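Wrist cam is finally on

Quick one tonight, have to be up early. The arm build has been eating every evening since January and I owe a few of you an update.

Where it's at: base bolted down, shoulder rebuilt (again), gripper on, camera on. 185 hours in my notebook so far, not counting the week I spent on the wrong belt. Eoin Conneely from the workshop lent me his good hex drivers and I have not given them back. Sorry Eoin.

The camera was the fiddly bit. First bracket sat too far back and all I got was housing. Printed a new one, 10 mm shorter, still see plenty of gripper but now there's a view out past the fingertips, wich is the whole point. Lavender plate and the teal mug on its side are both easy to pick out. The orange thing up top is a smear. Exposure needs to come down too, the white is blowing out.
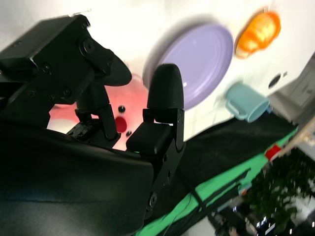
Blur, and what I'm doing about it

Shutter is too slow for how fast I swing the wrist. Two options. More light, or slow the wrist down. Trying slow first becuase it's free. Set the speed cap to 98 in the config and will see how that looks tomorrow.

Also still to do:

Cable strain relief at the elbow. Zip ties for now, don't judge.
Rename the project. Korkent was a placeholder and now it's in all the file names.
Back up the grab logs. 2,338 lines and one copy, on one laptop. Dumb.
Thread lock on the finger screws.

Somebody asked for the bracket file. Yes, will post it once I fix the hole spacing, it's off by a hair and I had to drill mine out.

OK bed.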